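Section 4: Thawing your first vial of cells

I wrote this part after my own first month with the Ekance starter kit, so forgive me if I fuss over the small stuff. Stem cells are touchy right out of the freezer, and the whole job goes better if everything is laid out before you open the tank!

1. Warm the growth medium and label your tubes. Use a marker that survives alcohol (mine didn't, the first time, and I had a rack of mystery tubes).

2. Take out one vial, keep it upright, and swirl it gently in the water bath. Stop when there's still a sliver of ice left.

CAUTION: Wear a face shield. A vial that has been sitting in liquid nitrogen can burst as it warms up.

3. Wipe the vial down with alcohol and move it to the hood.

4. Add 9 mL of medium to the cells drop by drop – slowly, slower than you think – while you tilt the tube back and forth.

5. Spin, pour off the liquid, and loosen the pellet with a couple of soft flicks. Please don't pipette it hard, they hate that.

6. Resuspend in 2 mL of fresh medium and transfer everything to one coated well.

Note: If you bought the Cluvby plates, they come coated already, so skip the coating step in Section 3.

7. Slide the plate into the incubator, rock it side to side so the cells spread out, and leave it alone overnight. I know, I always want to peek too.

8. Change the medium the next morning. Lots of floating dead cells are normal on day one, and I wouldn't toss the plate over them.

Still stuck? Write to Abdelilah Saber at the Wallville support desk and include the lot number from the vial cap.

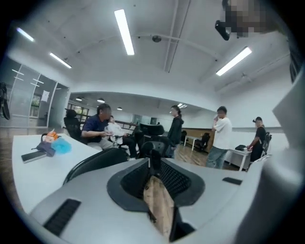

Ceiling lights and wooden floor.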